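Steamed Bun Night at Clelmont: Your Questions

Do I need a bamboo steamer?
No! We love them, but an electric steamer pot with a perforated tray makes lovely buns, and it's what we use in the Clelmont kitchen.

How much dough does one batch make?
Our house recipe starts with 400 grams of flour and 200 ml of warm milk, enough for 12 small buns. Golnar Nazari doubles it for her family and freezes half (smart woman).

How many buns fit at once?
Four, in our pot. They puff up, so leave space all around each one and keep the rest on a plate until it's their turn.

Do I have to pleat them?
Not at all, but try it! Pinch, turn, pinch, turn, then twist the top into a little swirl. Vittoria Melis teaches the pleating at 6 p.m. and she'll happily go over it five times.

Why are my buns wrinkled?
Usually the lid came off too fast. Turn the heat off, wait three minutes, then lift it slowly. Drips from the lid can leave dents too, so wipe the inside before you start.

Can I steam them straight on the metal?
Sure, with a thin brush of oil on the tray. Paper squares are fine as well.

Can leftovers be reheated?
Yes, and they come back so soft! Steam them from the fridge for five minutes, or up to 12 from frozen.

What should I bring?
An apron and a box with a lid. Flour, fillings and plates are all here.
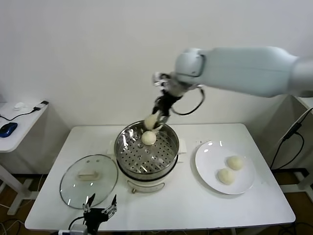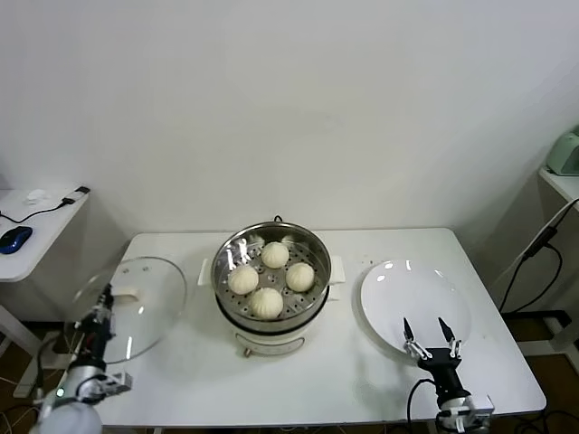 Buns and the electric steamer, with the glass lid off to the left and the plate on the right.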